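Ticket 588 – Label printer at Wollbridge drops offline after lunch
Opened by: Jeanine Verbeke
Assigned to: Rawiri McAlister
Opened: Sep 13, 2026
Priority: Normal
Status: Closed

Original report (Jeanine Verbeke)

The label printer at the packing desk stops taking jobs in the early afternoon. Mornings are fine. After lunch the print queue fills up and the printer shows as offline, even though the light on the front is green. If I turn it off and on it prints everything in the queue, including the ones I already sent twice, so we end up with duplicate labels and have to throw them out. The last time it spat out 14 copies of the same address.

I have tried a new cable to the wall. No change. The office printer works all day.

Rawiri McAlister

Thanks, Jeanine. A few things to check while it is in the bad state, before you restart it:

Hold the feed button until it prints the network page. Send me the address on it.
Look at the address set for the printer port on the packing PC.
Tell me if the two match.

Please don't clear the queue yet. I'd like to see the oldest job.

Jeanine Verbeke

It went offline again at 1:20. The network page ends in .31 and the port on the PC ends in .7, so they don't match. After I restarted the printer it came back on .7 and printed. I did not touch the PC.

Rawiri McAlister

OK, that explains the green light. The printer is on the network and happy, but the PC is sending to an address it no longer has. What I don't understand is why it gets the old address back after a restart. There is supposed to be a reservation for it in the router. I'll look tonight.
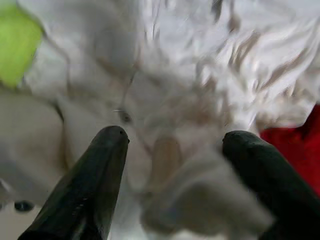 Rawiri McAlister

Looked at the router. There is a reservation for .7, but it is under the hardware address of the old printer, the one we replaced in December. The new one has been picking up .7 from the general pool most of the time. When its lease ran out around lunch and something else had taken .7, it got the next free one.

Removed the old reservation and made a new one with the hardware address from the network page. Lease time left as it was. Jeanine, please restart the printer once in the morning and print another network page.

Jeanine Verbeke

Restarted at 8:05. Page says .7. Printed test labels, all fine. I'll watch it after lunch.

Jeanine Verbeke

Not fixed. Offline at 1:45. The network page still says .7 this time, so the address is right. Queue says "Error – printing" on the first job and everything behind it is waiting. Restarting the printer did nothing. I had to restart the PC.

Rawiri McAlister

Different fault, then. Naa, didn't you have this with the Tolila driver at the other desk?

Naa Akpalu

Yes. The PC checks printer status in the background, gets no answer while the printer is asleep, and marks it offline. Open the printer properties, go to Ports, Configure Port, and untick SNMP Status Enabled. Also turn off sleep on the printer itself, in the setup menu under Power. We needed both. With only the first one we still got a stuck job now and then.

It happens after lunch because that's the only time the desk sits quiet long enough for the printer to go to sleep.

Rawiri McAlister

Done remotely for the PC. Jeanine, can you do the sleep setting? Menu, Setup, Power, Sleep Timer, Off. Then Save – it doesn't keep the change if you just back out.

Jeanine Verbeke

Sleep timer is off and saved. I backed out the first time and it did go back to 30 minutes, so thanks for the warning.

Jeanine Verbeke

Seven working days with no dropouts and no duplicates. You can close this.

Rawiri McAlister

Closing. Updated the printer sheet with the new hardware address and both settings. Bronwyn has the spare printer in the cupboard and will need the same changes if it ever goes into use.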